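How to get a youth council motion onto the agenda

Quick version, Thursday's meeting is coming up and people keep asking me.

First - find a sponsor. Any member will do. In Trakirby that's usually Glenys Vaughan for parks and buses, but ask whoever sits for your ward. Then write the motion. One page, one ask. "Council should extend the evening bus" is fine. Three asks gets it sent back.

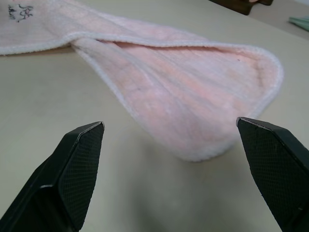
Signatures next. You need 63, with adress and age, all readable. Print the sheet single sided and don't double it back on itself like that pink towel, the clerk's scanner hates a fold. Bring 4 spare sheets.

Hand it in at the front desk before noon. Get a stamped copy. Keep it.

On the night you get two minutes to speak. Practice out loud, with a timer. Questions come after - short answers, and "I'll find out" is a perfectly good one.

Missed the deadline? Goes to the December list.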